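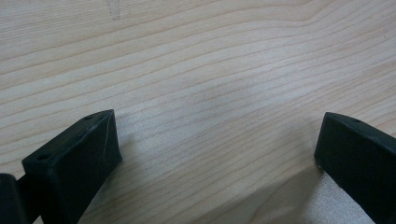
Losteo Open Day Recordings: README

Short version: we let visitors try the hand-held grippers at the Bloxham open day in December, and we kept what they did. It is 594 clips. The sign-up sheet said 600, and Blandine Courtois would like it known that the missing ones are not her fault.

What people did

Each visitor got a pair of grippers, a wooden table and very little advice. The job was to pick something up, move it, and put it down again without using fingers. Adults found this hard. Children found it easy and told the adults so.

The tracked motion comes from the small white plates with dots on them, one on each gripper. If a plate is turned away or covered by a sleeve, the track drops out. Visitors in December wear a lot of sleeves.

Views

There are 2 kinds of video per clip: a close view past the gripper fingers and a wider one from head height. The close view shows a great deal of wood grain. We have grown fond of it.

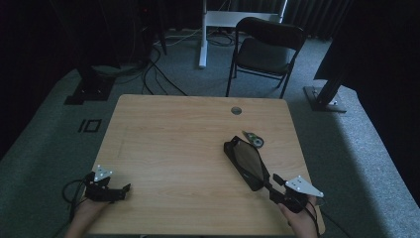 Known problems

- Left and right are swapped in the morning clips. Fix this with the table in swap_notes.txt, not by guessing.
- Solange Fleury's demonstration runs are mixed in with the visitors' runs. They are the ones that look competent.
- Labels were typed by two people who disagreed about "place" and "drop." Ilaria Valentini has merged most of them. Treat the rest as a matter of opinion.
- Sound was removed. It was mostly advice from relatives.

Files

Clips are sorted by time of day, then by table. The label file has 2,126 rows, one per action, so a clip can have several. Anything marked Skundeck is an old test name and means the same as "table 2" - sorry.

Contact

Write to Capucine Brunet about access and to Ginette Gaillard about anything broken.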